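Unit 7: Planning and Budgeting for a Two-Arm Workcell
Course notes, Vaughan McAlister

Read this before the budgeting session. Bring your draft equipment list from Unit 6.

Start with the task

Most first drafts begin with the arms and spend nearly everything there. Write down the task first, then price what it needs. For cloth handling, that means two arms, a work surface, something to hold the surface still, and cable runs long enough for full reach.
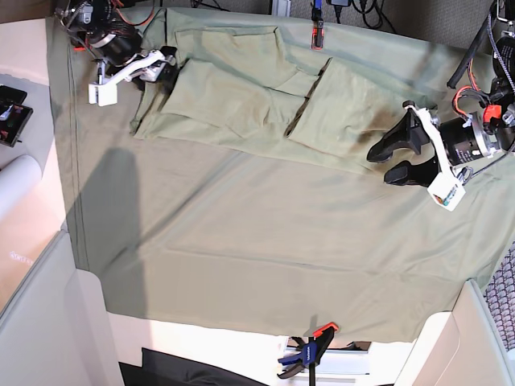
Figure 1. Folded trousers on a clamped cloth, with a gripper at each end.

The clamps are cheap and get left off almost every list. Put them on their own line. Do the same for spare fingers - our worked budget allows 3 sets per arm.

Power, cables and floor space

Sofia Brandão's team at Tultaslow planned for 2 power supplies and forgot where they would sit. Draw the floor as well as the table. Mark every supply, stand and cable path, and leave room to get in and fix things.
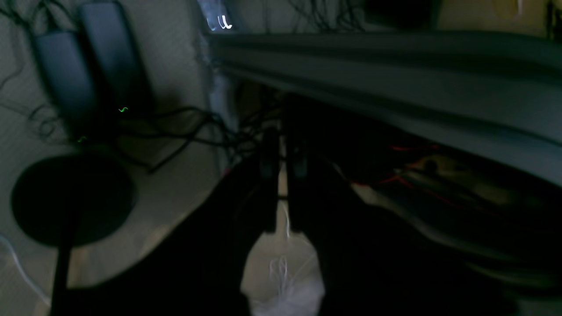 Figure 2. Wrist camera view: gripper over a white plastic bag, cables at upper left.

Wrist cameras go under sensing, with their mounts and cables. Check the lighting at floor level too before you pick a camera.

Service costs

Plan over 18 months. Ask each supplier for lead times on motors and connectors in writing. For the exercise, compare the Trunelex and Disten quotes in the March folder.

Hand in: one-page budget, floor sketch, list of open questions for Sorin Hodoroagă.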